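Report of the Grounds and Facilities Visit to the Wongsuwan Conference Center

Purpose of the Visit

The Regional Adult Learning Association is reviewing possible sites for its summer residential program. As part of that review, a delegation from the program office attended the January open day at the Wongsuwan Conference Center. The delegation was led by Rattana Kamolrat, Deputy Director of Residential Programs. This report records what the delegation was shown and told, and sets out the matters on which further information has been requested. It is intended for members who were unable to attend and for the site selection panel.

The association's present arrangement with the Tamari campus ends after the coming season. Members will recall that the dining hall there can no longer seat the full program at one time, and that evening classes have been moved twice to make room for late meals. A replacement site must be able to house, feed, and teach the whole group without shifts.

Arrival and Welcome

Registration opened at 9:00 a.m. in the lobby of the main building. Visitors received a printed schedule, a floor plan, and a price sheet for the current year. The welcome session was held in the large auditorium, which has 300 fixed seats and a level entrance from the lobby. The center's management described the history of the property, which served as a teachers' college before it was converted to its present use. The classroom wing dates from the college years. The bedroom wing is newer.

Management stated that the center accepts two residential groups at a time during the summer months. The delegation asked how shared spaces are divided in such weeks. We were told that meals are staggered by thirty minutes and that each group is given its own floor in the classroom wing. The auditorium is booked by the half day.

The walk between the buildings was made on foot before the morning session ended. The property includes a good deal of open grass, with planted beds and trees, and the association would have daytime use of it under the standard agreement. 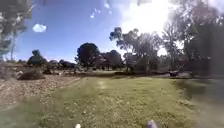

Our present participants have asked repeatedly for somewhere to sit and read between classes, and the panel may wish to give this weight when comparing the sites. The center does not supply outdoor furniture as part of the base rate. Folding chairs may be rented by the day and must be returned to the storeroom by 8:00 p.m.

Classrooms

The delegation inspected the second floor of the classroom wing. The rooms are plain and in good repair. Tables are on casters and can be set in rows or in a square, and each room has a whiteboard, a wall screen, and blinds that close fully. The language instructors in our party tested the sound from the back row with the windows open and again with them shut. Traffic noise was slight in both cases. The ventilation system was louder than the traffic, and we have asked whether it can be controlled from within each room.

One room is fitted out for studio art, with deep sinks and a drying rack. It would suit the watercolor and printmaking courses. The ceramics course could not be held at this site, as there is no kiln and management does not plan to install one.

Dining

Lunch was served at noon. The dining room seats 250 at a single sitting, which meets the association's requirement. Catering is provided under contract by Comico, and the menu on the day consisted of vegetable soup, baked chicken, a rice and bean dish, salad, and fruit. The food was hot and the lines moved well. Labels on the serving counter listed common allergens, but the print was small and placed below eye level. Staff agreed that larger labels could be provided.

The delegation noted that coffee is available only at set hours. A request for all-day service would carry an added charge, and a written quotation has been requested.

Bedrooms

The bedroom wing contains 87 rooms, all with private baths. Most are twin rooms. Single occupancy is possible at a supplement, and the center asks for a final rooming list before the start of the season. Mattresses were firm, reading lamps were present at each bed, and closet space was adequate for a stay of one week. The elevator is small and will take one wheelchair with one companion. Rooms on the ground floor may be reserved for participants who prefer to avoid it.

Linens are changed at midweek. Towels for outdoor use are not provided.

Transportation and Parking

The center is served by a Rokeck shuttle from the rail station. The service runs hourly until early evening, and participants arriving later would need to take a taxi. Parking is free for registered guests. The delegation considered the signs at the main entrance to be poor, and two of our own cars missed the turn.

Management offered to mark the route with temporary signs on arrival day. We recommend that this be written into any agreement. 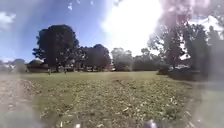 Matters Outstanding

The following items have been requested in writing from the center:

A quotation for all-day coffee service.
Confirmation of ventilation controls in the second-floor classrooms.
The daily rental rate for folding chairs.
The cancellation terms that apply to groups booking more than one season.

Replies will be circulated to the site selection panel on receipt. Members with questions about the visit may direct them to Rattana Kamolrat at the program office.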